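Protstead House Shared Kitchen
Minutes of the monthly residents' meeting, Wednesday, 7:30 p.m.

Present: 23 residents, of a possible 46. The chair remarked that this was exactly half, and that the other half would be along afterward to complain about what was decided.

Apologies: received from second floor, east side, in full.

1. Minutes of the last meeting
Approved, after "cupboard" was corrected to "cupboards" in item 5. There was a short discussion of whether the correction changed anything. It did not.

2. Fridge
The labeling rule has been in force since January. Most shelves are now labeled. Several labels read "mine." The meeting agreed that a label should carry a room number. The jar at the back of the lower shelf was raised again and again put back.

3. Budget
The kitchen fund stands at roughly $1000. A proposal to spend a good part of it on a Stelano range hood was heard politely. A second proposal, to clean the filter in the present range hood, was carried. First floor will do it before the next meeting.

4. Thammasiri supper
The supper with our neighbors from the Thammasiri cooking club went well and ran two hours over. Thanks were recorded for the noodles. Thanks were also recorded for the washing up, though it was not possible to establish whom to thank. Four serving bowls went home with the wrong people and may be left outside the kitchen door, no questions asked.

5. Sauces and condiments
The open bottles by the stove have been multiplying. Agreed: one bottle of each kind out at a time, cap on, and the rest in the tall cupboard. A motion to define "each kind" was ruled out of order on account of the hour. Hot sauce is to be treated as one kind. Third floor asked for its objection to be noted, and it is.

6. Utensils
The big drawer has been jamming on a ladle for most of the year. Agreed to move the everyday cooking tools into a caddy with three compartments and leave the drawer for things used at Thanksgiving.

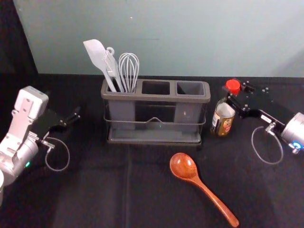
Does the wooden spoon have to go back in the caddy every time?
Once it is washed and dry, back in the caddy, any compartment.

A further proposal, to give each compartment its own purpose, drew five different schemes and no seconder. The caddy will be used without a scheme and looked at again next time. Knives stay on the wall rack.

7. Other business
The Somia dish soap was judged too green by one resident and perfectly good by everyone else. It will be reordered.

The stool with the short leg is still in use. Folded cardboard has been provided.

8. Next meeting
Same day, same time, in the kitchen. Second floor to bring cookies, and to be told so.

Meeting closed at 9:10 p.m. The kettle had been on since 8:50.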